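Posted 17 June 2020

# Bakery production assistant and order desk (two openings)

Kragh Bakery is hiring two people for our Stumgate kitchen. One job is mostly production, the other is split between production and the order desk. Both start in July. We would like to have both people trained before the fall school contracts begin.

We bake rye, sourdough, and soft rolls for cafes, grocery stores, and two school districts. We do not have a retail counter. The kitchen is at 982 Kekau Road, behind the tile warehouse, and the number 9 bus stops across the street.

## Production assistant

Full time, 38 hours a week. The shift starts at 4 a.m. and ends at noon, with a paid meal break. You will work five days out of seven on a schedule posted two weeks ahead.

The work:

- Scale ingredients from written formulas
- Mix, divide, and shape dough under the lead baker
- Load and unload the deck ovens
- Bag, label, and stack finished bread for the drivers
- Clean the mixers, benches, and floor at the end of the shift

You need to be able to lift a 50-pound flour sack and stand for most of the shift. Baking experience is helpful but we will train someone who has worked in any busy kitchen. A current food handler card is required by your second week. We pay the fee.

## Production and order desk

Full time, 38 hours a week, 6 a.m. to 2 p.m. The first half of the shift is on the floor with the bagging crew. After that you move to the order desk and close out the next day's orders.

The work:

- Bag and label from 6 until the last truck leaves
- Take orders by phone and email until the 1 p.m. cutoff
- Enter orders in Nuvus, our order system, and print the bake sheets
- Call customers when an item is short or a delivery is late
- Send weekly statements and follow up on unpaid ones

We have 31 standing accounts, and most of them change their order at least once a week. The job suits someone who writes things down and reads them back to the caller. You should be comfortable with spreadsheets. You do not need to know Nuvus already; training takes three days and there is a printed manual.

Spanish is useful for this position but is not required.

## Pay and benefits

Production assistant: $17.25 an hour to start, $18 after 90 days. Production and order desk: $18.50 an hour to start, $19.25 after 90 days. Hours worked before 6 a.m. carry an extra dollar an hour.

Health insurance begins on the first of the month after 60 days. We pay 80 percent of the employee premium. You earn nine paid days off in the first year, plus six holidays. Aprons are provided and laundered. Slip-resistant shoes are required, and we pay back up to $110 a year toward them with a receipt. Everyone takes bread home.

## Health rules at work

Masks are required inside the building and are supplied. Temperatures are taken at the door. Breaks are staggered, and the break room is limited to four people. If you are sick, call the shift line and stay home; up to ten days of sick pay are available this year in addition to your regular time off.

## How to apply

Send a resume or a short letter listing your last two jobs to Malsha Sivakumar, kitchen manager. Tell her which position you want, or say that you are open to either. Put "July opening" in the subject line. Paper applications can be left in the box by the loading door on any weekday before 2 p.m.

We will hold first interviews by phone. They take 15 minutes. People we would like to meet will then be asked to come in for a paid two-hour working visit, at the same rate as the starting wage. Wear long pants and closed shoes, and tie back long hair. Plain rings and watches have to come off before you handle dough, and we have lockers for them.

We check two references, one of which should be a supervisor. We do not run credit checks. Applicants must be at least 18 because of the mixers and the slicer.

Applications are read as they arrive, and the openings will be taken down once they are filled. You will get an answer either way, normally within a week. If you applied last year and would like to be considered again, a one-line email is enough, as we still have your papers on file.
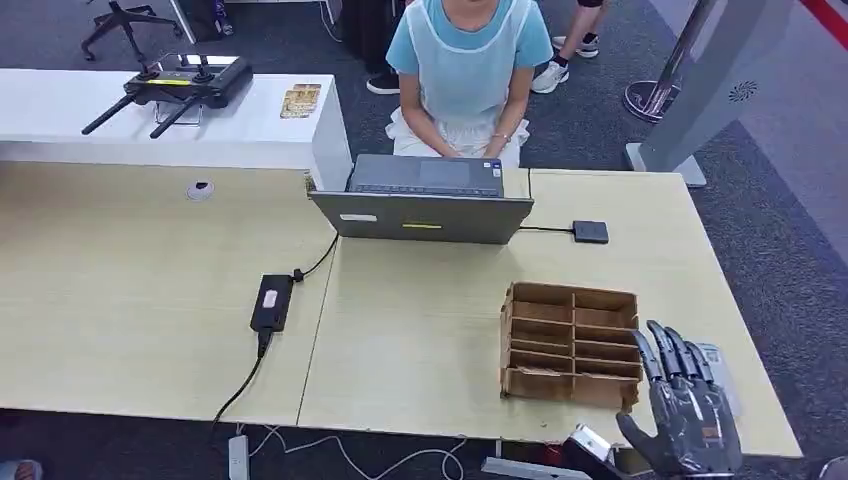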